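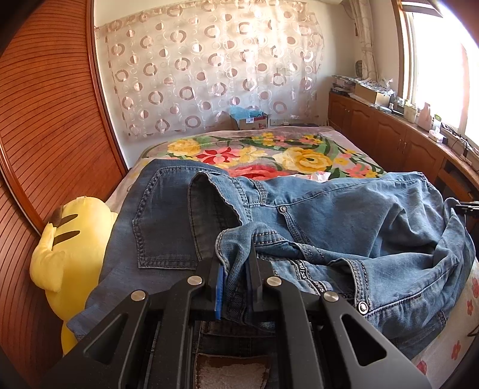
Sat 6 November

Denim day at last! I've been putting this one off because jeans are a pain to sort (heavy, stiff, never lie flat), but the mending pile had got silly and Hajar wants the patterns started before the Sturkgate sale.

First up, the light blue RUISI pair. Lovely faded colour, and the orange-tan double stitching round the back pocket looks sound to me, so the pocket stays as it is. The brown leather patch is another story – worn, partly torn, white fluff showing through at the bottom. I'd leave it on and just run a line of stitches round it by hand, but Hajar Erraji may well overrule me, she hates a tatty label!

Folding: legs together first, then waistband down, then in half again. Thirds made a great fat lump when I tried it with my own pair at home.

Weighed my own pair too while I was at it, 865 g. The post bags only take 400 g, so jeans will have to go in boxes.

To get: orange thread (the Kinoshita one, if the shop still has it), 6 denim needles. Ask Hajar about box prices.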